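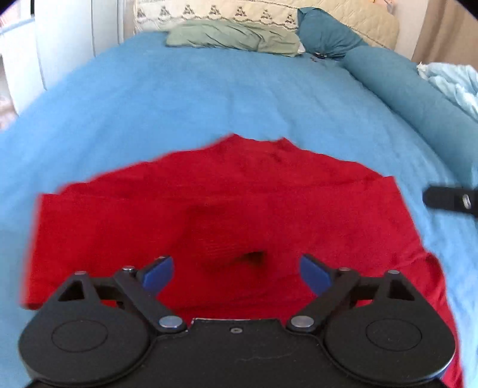
Folding notes, Thursday, April 18, 2019

Spent most of the morning on the bed with the laundry, and I have to say I enjoyed it more than I expected to (the radio helped, and so did the second coffee). The light blue sheet is staying. I tried the patterned one last week and kept losing the edges of things against it, but the bright red shows up beautifully on the blue, every wrinkle of it.

Started with the red piece spread out loosely, the way it would land if you dropped it, and worked from there. Roy Sedgwick had asked whether we ought to smooth everything flat first. I say no, or at least not all the way! A little pull at the hem, a pat down the middle, and then straight into the first fold. If you press it too flat the layers cling and you end up picking up two when you wanted one, and then you're back at the start and muttering.

The flap along the side is still the fussy part. It likes to tuck itself under, so I've gone back to opening it out before touching anything else.

Folds today: 17 on the red, and some 185 for the month so far, all written up in the Bramwell binder behind the green tab. Thirds still beat halves for fitting the drawer, though halves are quicker and I can see why Roy prefers them.

For next time: tuck the sheet in properly at the head end, try the thick towels, and ask Roy where he put the second hamper. I've left the rest of the clean things in the closet, top shelf, please don't mix them with the Loro pile.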